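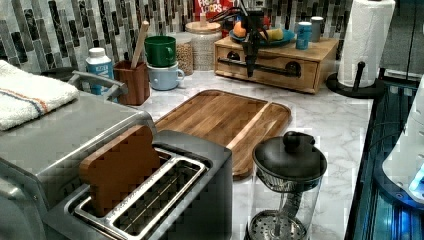

4 min read

Counter storage in a compact kitchen: using the height

The May item on drawer depths brought in a number of requests for the same treatment of countertops, in particular short ones. The notes below cover a single run of counter with a backsplash behind it and no upper shelf within easy reach. They assume a toaster, a cutting board, a few dry goods and the usual cups, all of which have to live on the same surface where the food is prepared.

1. Start with the back line

The strip of counter nearest the wall is the least useful for work and the most useful for storage. Put the containers in one row against the backsplash and keep the row one container deep. Two deep is a pantry, and the second row is always forgotten until it has expired.

The counter in the picture follows this. A white bottle with a blue label, a wooden utensil holder, two stacked mugs, a small jar of grains and a larger canister with a wooden lid all stand along the base of the tile. Everything in the row can be taken out without moving its neighbor. The mugs are stacked, green on pale blue, and take up the footprint of one.

Order within the row matters less than access. We suggest the tallest item at one end. Long spoons should lean along the wall, where they will not be caught by a sleeve.

2. The drawer box

A small drawer box does two jobs. The drawers take the flat and loose things (tea bags, clips, matches, measuring spoons), and the top gives back most of the surface the box uses up. The wooden one shown has two small drawers with dark round pulls. A plate of food and two small cups are on top of it.

Points to check before buying one:

Depth. The box should leave at least the length of your cutting board free in front of it or beside it. Measure the board first.

Drawer travel. A drawer that opens over the board will be opened with something on the board. Set the box to one side of the main work area, or turn it.

Top edge. A flush top is easier to wipe. A raised lip keeps cups from sliding off but holds crumbs.

Weight. An empty box will creep backward when a drawer is pushed shut. Four felt pads make this worse on polished stone; use thin rubber ones.

The Postitz two-drawer unit and the Covberg equivalent were both used for this item. The Postitz has the better runners. The Covberg is lighter and its drawers lift out completely, which helps when cleaning. Neither has a back stop, and both will let a drawer drop if it is pulled past its length.

3. What goes on top

Treat the top of the box as a shelf with a fixed number of places. One plate and two cups is a reasonable load. The plate marks out the fruit and keeps it from rolling, and it can be carried to the sink in one movement. Cups belong near the side you reach from.

Do not put glass on top of a box with stiff drawers. The pull needed to free a stuck drawer is enough to tip a tall, narrow jar. Heavy canisters should stand on the counter itself, next to the box.

Cereal boxes are the awkward case. They are tall, light and thin, and fall forward if stood in front of anything. Keep them at the back, face out, so that the name can be read over whatever stands in front.

4. Dry goods

Clear containers save labeling the obvious. They do not save labeling the date. Write it on a strip of tape on the base, where it will not be rubbed off by handling.

For counter use, two sizes are enough. A small jar suits grains used by the spoonful. A larger canister, 2000 ml in the Nepia range, takes a full bag of most rice or oats with space left for a scoop. Wooden lids should be lifted straight up and should not be washed with the jar. Wipe them and leave them to dry on edge. If the seal ring has gone flat, replace the ring and keep the lid.

Keep any canister clear of the toaster. The rising heat is hard on wooden lids and does nothing good for oats.

5. Board and toaster

The board takes the middle of the counter. If the counter is too shallow for the board to lie square, set it on the diagonal. A diagonal board gives a longer cutting line and leaves two triangular corners, which are useful for a bowl and a knife. Rounded corners on the board help, as there is less to catch when turning it.

Boards made of glued strips should be oiled on both faces. Oiling the top only will cup the board within a season. On a smooth counter, lay a damp cloth under the board before cutting and take it out afterward. Left in place, it will mark the wood.

The toaster can stand at the front end of the counter when stored, but pull it clear of the board and of anything overhanging before switching it on. Empty the crumb tray every 6 days if it is used daily.

6. Cleaning order

Work from the box downward. Lift off the plate and cups, wipe the top, then the drawer fronts, then the counter. Narrow mosaic tile has a great deal of grout for its area, and the lowest 100 mm collects nearly all of the grease, so wipe that strip weekly and the rest monthly. On pale counters with a marble pattern, rings are hard to tell from veining until the light is low. Run a dry hand over the surface to find them.

Sanari rubber pads, part 522, fit both drawer boxes mentioned above and are sold in sheets. Trim them slightly smaller than the foot.

The next item covers the cupboard under the sink.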